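April, bench book, Howlader Road workshop

Dough day. I had meant to get to the hinge drawings, and the hinge drawings are where I left them, under the mug.

Background for anyone who picks this book up later: Clemley want a shape-sorting set for the children's room at their Prolham branch. Soft pieces first, so we can squash our mistakes, then hard ones once we know what we like. Vinh Chu has the hard ones. I have the soft ones, on the grounds that I was at lunch when the jobs were given out.

**Batch 1**

Store-bought dough, the tubs from the back shelf. The red had gone over to the other side. It came out of its tub in one piece, shaped exactly like the tub, and when I dropped it on the bench it made a noise. Binned. Red is off the list until somebody buys more, and I know who somebody is.

The green was usable at the core, in the way that a very old cheese is usable at the core. I cut off the rind and kept a lump the size of a walnut. Too small to make anything Clemley would pay for. Put it back with the lid pressed down properly this time.

Blue, yellow and purple were fine. Purple is my own mixing, from last month's pink and what was left of an older blue. It has never fully made up its mind. I kneaded it until my thumbs hurt and there were still lighter and darker bits in it. I've decided to call this a finish.

**Batch 2**

Home recipe, the one taped inside the cupboard door in handwriting none of us will own up to. Flour, salt, cream of tartar, oil, water, stir over heat until it stops looking like a mistake. Mine stopped looking like a mistake for perhaps a minute and then went back.

Notes for next time:

- The recipe says "2 salt." It doesn't say 2 what. I used cups. It was not cups.
- Oil goes in before the heat. I put it in after and it sat on top looking at me.
- Weighed the finished lump out of spite: 224 g. Vinh wanted to know what the weight was for. It's for the book.
- Left uncovered it grew a white salt crust on the side nearest the heater. Quite pretty. Useless.

So Batch 2 is shelved, next to the glue that smells of fish. Everything from here on is Batch 1.

**Shapes**

Clemley's letter asks for forms that are "distinct, friendly, and not letters." I have been turning the word friendly over all morning. A sphere is friendly until it rolls off the bench, which it did, twice, the second time into the sawdust. It is now a textured sphere and has been retired.

Cube: awful. I can't get a clean cube out of dough by hand. Press one face flat and the opposite one bulges. You go around and around it like a man trying to fold a map, and at the end you have a loaf. Cubes to Vinh, in wood.

Triangle: points droop. After a while it's a guitar pick.

Star: see triangle, but five times.

What does work is anything that was going to be round-cornered anyway. The dough wants to go there and you might as well go along with it. That leaves me with three I'm willing to sign for.

*The oval.* Roll a ball, lean on it with the heel of the hand, nudge the sides in. Takes less time than writing this line. Purple, because purple's mottling looks deliberate on something that plain.

*The sausage.* Vinh calls it the capsule. Clemley will call it the capsule. It's a sausage. Roll under the palm, then tap the ends so they don't taper. I got some ridges on the yellow one and tried to smooth them with a wet finger, which gave me a slimy sausage with ridges. Left it alone after that.

*The cross.* My favorite, and the one that ate the hour before lunch. First go was four little balls pushed together, and it came apart as soon as I picked it up by one of them. Second go was a fat disk with four dents pressed in from the side using a pencil. Much better. The lobes stay attached and you get a nice deep waist between each pair to put your fingers in. Don't press the dents all at once. Do opposite ones, turn, do the other two, then fuss. Blue.

**Will they sit still**

Question from Vinh was whether soft pieces would creep, meaning settle and spread under their own weight so that the hole cut for them on one day won't take them the next. Fair question. I drew around each one in pencil on scrap paper before lunch, set them back inside their outlines afterward, and had a look.

Sausage: no change I'd swear to. Oval: a hair wider on one side, but I may have leaned on it. Cross: hard to tell, as I couldn't get it back at the same angle and then spent a while turning it like a safe dial. Next time mark one lobe.

Verdict: they creep less than I do after lunch. For deciding on shapes, fine. For cutting holes to, no. Holes get cut to Vinh's wooden ones.

**The table**

Did the laying-out on the table with the rounded corners, as my bench has the vise on it and the vise has a half-glued drawer in it. It's a good surface for this. Dough lifts off it cleanly, where on the bench it picks up every bit of grit going back to, I'd guess, 1846.

Spacing matters more than I expected. Put the pieces close together and the eye reads one object with lumps. I moved them apart until each had some table to itself, and all at once they looked like a set. Purple near the middle, blue over toward the straight edge, yellow down and to the left on a slant. I tried yellow square to the edge and it looked like it was waiting for a bus.

The orange-brown wood is hardest on the yellow, by the way. Blue jumps off it. If Clemley are set on a wooden tray, and they are, I'd push for the yellow to go a shade paler or the tray a shade darker. Vinh says trays come in the shade they come in.

**Cost, since I'll be asked**

The Fidia people quoted us for a run of 2000 sets in molded foam. I read the figure out loud and Vinh went and stood by the window. We are not doing molded foam. We are doing wood, short run, sanded by people we already know, one of whom is me.

**Left to do**

- Buy red. Buy lids that shut.
- Ask Clemley if an oval counts as friendly. I say yes.
- Cross: try a fatter waist. A small hand might want more to hold on to.
- Pencil outlines to Vinh before I put a cup down on them.
- Take the recipe off the cupboard door, or at least write "not cups" on it.
- Hinge drawings.
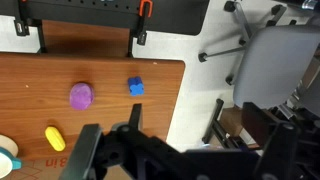
*Entry and dough: H.R. bench, April. Read and grumbled at by Vinh Chu.*

Final three, as laid out after lunch. The gray chair stays on that side of the table until the laying-out is finished, please. I keep going back to sit in it and squint.

Looking at them again, the blue wins. It has a darker lower side that makes it look heavier than it is, and it's the only one of the three I'd want to pick up if I were four years old. The purple is holding its own. The yellow looks like something left over from a picnic, and I have made my peace with that, though I may try a slight bend in it tomorrow. A banana is friendly. I don't think anyone could argue with a banana.

Vinh has read this far and is arguing with the banana. His point is that a bent piece will only go into its hole two ways around out of all the ways a child will try, and that we'll have letters. My point is that the cross goes in four ways and has spoiled everybody. We left it there.

3:40, dough back in tubs. Green still alive. Washed hands, still blue.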